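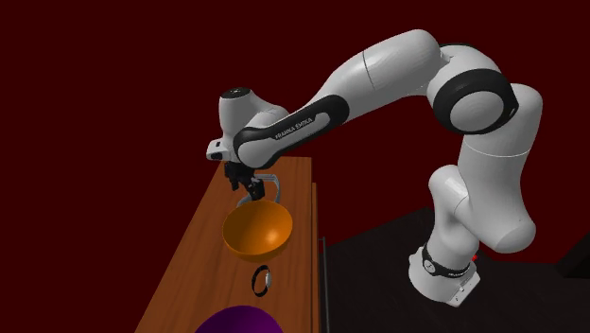 Paloma Benavides

What is a roadside attraction?

On a long car trip you may pass a giant ball of string or a house made of bottles. People built things like these to make drivers stop.

Years ago, a family might drive 2,000 miles on vacation. Towns along the road wanted visitors to buy lunch or gas, so they put up something odd and big.

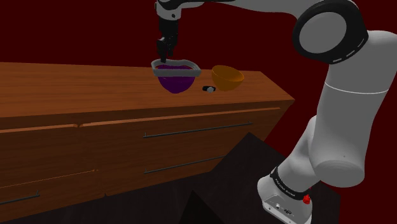 A white robot arm and a long wooden cabinet

Some attractions are free. Others sell tickets – often in a gift shop. Before you go in, look for a sign with the rules. Some let you climb, and some don't.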